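Cliderbridge cell, minutes of the April catch-up
3 min read

Opened at 9:15 in the back room at Brunemcombe. Pascal Pfeiffer in the chair and also on the notes, so blame him for spelling. Apologies from Reinholz, who sent comments ahead.

Last minutes accepted with one fix: the spare cable set went to Cerkness, and it's still there.

Hand grippers

Great news to start with. Both hand grippers have now been through the full service and they feel lovely, smooth all the way from open to closed. Pascal stripped the left one on the bench, cleaned the slide and put it back together with new screws in the marker plate. The old screws had been working loose, and we'd been chasing a tracking wobble for weeks that was really just that plate moving a hair. With it tightened up, the left gripper ran 897 open-and-close cycles over two afternoons and we lost tracking on 4 of them. Everybody was pretty chuffed with that!

The right one needed less. New strain relief where the thin cable leaves the body, a wipe of the marker plate, done. Reinholz asked in writing whether the plates should be reprinted in matte. Agreed to try it on the right side first and compare. 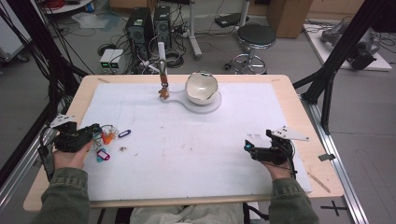

Key tags remain the favourite test piece for fine pinching. The rings are fiddly, the plastic is slippery, and if the fingertips are even slightly out of line you feel it straight away. After the service we did 77 tag pickups, left hand only, and the misses were nearly all on the flat-lying ones. Pascal reckons the pads are due for a change anyway. Pads to be ordered, same colour as before so we don't have to redo the camera settings.

Calibration

Long but cheerful discussion. We've been calibrating whenever somebody remembered. From now on it's first thing, before any recording, foam board squared to the table edge and both grippers held still until the readings settle. Takes about three minutes. Cerkness have been doing it this way since summer and their numbers are beautifully steady.

Foam board itself: keep it. It's kind to the fingertips when someone comes down too hard.

Cables and power

Still the weak point. Agreed to label both ends of every gripper cable and get the floor runs behind the computers tidied before the next visit from Brunemcombe's safety people. Power supply settings to be written on a card and taped up beside it. Pascal has the label maker.

Actions

Pascal: order pads, labels, settings card
Reinholz: matte marker plate for the right gripper
Cerkness: send back the spare cable set, please

Closed 10:40. Next one same room, bring your own mug.

Questions about these minutes: Pascal Pfeiffer, Cliderbridge cell | © Cliderbridge | Back to top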